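## Comparing hand-held grippers: bench tips

Test on objects you already have at home. A fair comparison needs the same items, the same table and the same start position for each tool. Our notes cover the Dillurar and the Jadside, both with two fingers and soft ridged pads.

- Wipe the pads with a damp cloth before each round. Skin oil lowers grip.
- Check the mounting screws. A loose plate feels like a weak grip.
- Close slowly until the object stops turning, then stop squeezing.
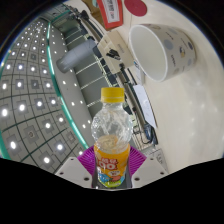 Thin plastic needs the least force. Grip low, lift straight up and hold for a count of five. Of 78 lifts with the Jadside, 49 held on the first try. The Dillurar did slightly better on smooth walls and worse on anything tapered.

Log slips and crushes separately – they call for opposite fixes.

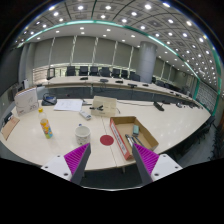 Start positions matter more than grip force when two tools are close. Objects drift over a long session, and by the end the second tool is doing an easier or harder job than the first. A flat marker on the table gives a fixed reference; a round red sticker shows up well on a glossy white top. Set the marker where both fingertips can reach it, and leave room for the fingers to open fully beside taller items such as a mug. Aim for spacing within 2 cm of the previous round.

Pads stored pressed together take a set. Leave them open overnight, and replace both at once.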